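Slide 4: where the examples come from

OK, so Luzius Rainer asked me how many tries Vela needs before she stops embarrassing us. We're at 3,000, and I drove almost 70 of those myself (my shoulder remembers every one!). Each try is short, 30 seconds tops, and we keep the bad ones too.

Pause for the picture, then ask who'd have saved it.
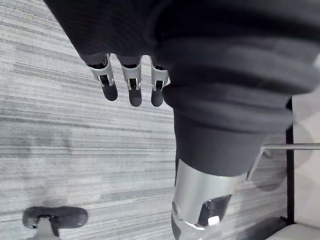

Vela's fingers over the carpet, nothing in them.

I save these. She needs to see empty hands as well. Next slide, the Renthorpe numbers.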